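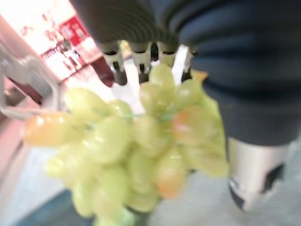
Grurcombe: a two-handed grape handling set

Hi! I'm Hajnalka Szekeres, and I put this data card together in May 2022, mostly on my own, so please blame me for the odd folder names. Grurcombe is a set of recordings of a two-armed robot picking up and handling bunches of grapes at a glass coffee table in a living-room showroom. I wanted something soft and floppy that rolls, squashes and sheds parts if you treat it badly, and fruit fit the bill (it's also cheap, and you can eat the leftovers).

What's in it

There are 1264 episodes in this release. Each one has a head view, a close-up view from the wrist or hand, joint positions for both arms and all the fingers, and a one-line note on what the robot was asked to do. We recorded 1488 in all, and the ones I dropped had clocks that drifted between the cameras and the joints. I may put those up separately if anyone wants them!

The main task is called "stem and cup." One hand takes the bunch by the top, near the stem, and the other comes in to support the lower part.
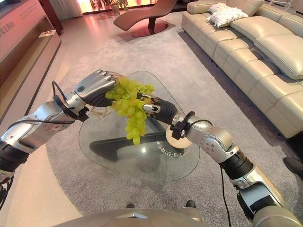 I split each episode into reach, grip, lift and settle, and the labels for those are in phases.csv. The line between grip and lift is fuzzy. I marked it at the first frame where I could see the bunch leave the glass, and if you went through the same clips you'd probably land a few frames away from me.

What we tried with it

My baseline, Bárány, is a small policy that predicts short chunks of motion for both arms at once. I trained one version on the head view alone and another with the close-up views added. The second did better on grapes, mostly because the fingers hide the stem from above just when you need to see it. On bottles the two came out so close that I wouldn't bet on either.
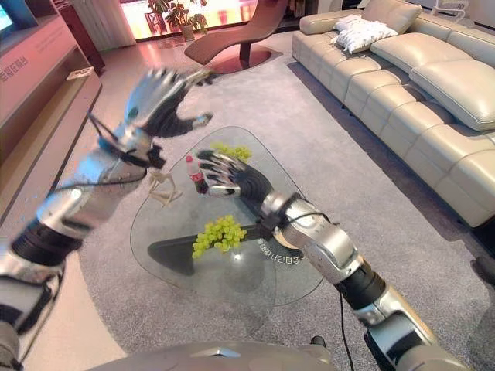

Can I train on the bottle episodes only?
Sure, filter on the object column in episodes.csv. There are almost 1000 grape episodes and far fewer with bottles, so I'd start from the grape weights and fine-tune from there.

Known rough spots

The close-up views blur a lot when the hand moves fast. I left those frames in on purpose, since a policy has to live with them anyway, but you can skip them with the blur score in the Pavirberg loader.

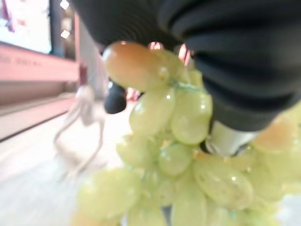
There's also no touch sensing in the release, so grip force has to be guessed from finger positions. I tried fitting a simple squeeze estimate in April and it was pretty bad on the smaller bunches. The script is still in the tools folder if you feel like fixing it.

Getting started

Unpack everything into one folder, point the Hellinura viewer at it and open episode 9, which is my favorite for checking that the views line up. If the joint plot runs ahead of the video, you have the old loader and need to update it.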